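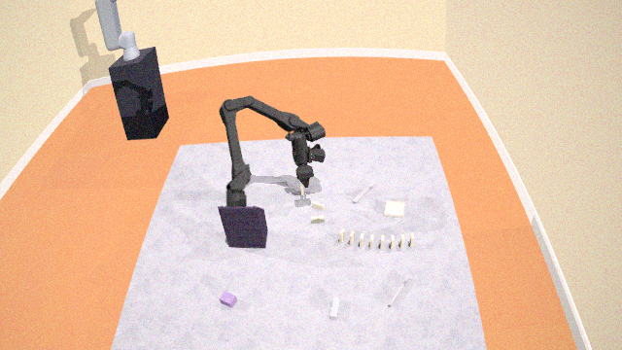

Teleoperated demonstrations are usually judged by quantity. I think that is the wrong measure, and standing dominoes show why. A row of upright pieces tolerates very little error, and an operator working by remote control has no feel for contact. The operator compensates by slowing down, hovering and correcting. A policy trained on those recordings learns the hovering too.

At Ramcombe, Amerley Amoah and I collected 1,000 demonstrations of a placing task in simulation. We then kept 189, selected for steady descent and a clean release. I would take the smaller set for any task of this kind.

Lucero Llanos objects that discarded corrections teach recovery. She has a point, and recoveries should be recorded, but on purpose and under their own label. Mixed in with ordinary placements, they read as hesitation. Operators should also get 45 minutes of practice before anything is saved.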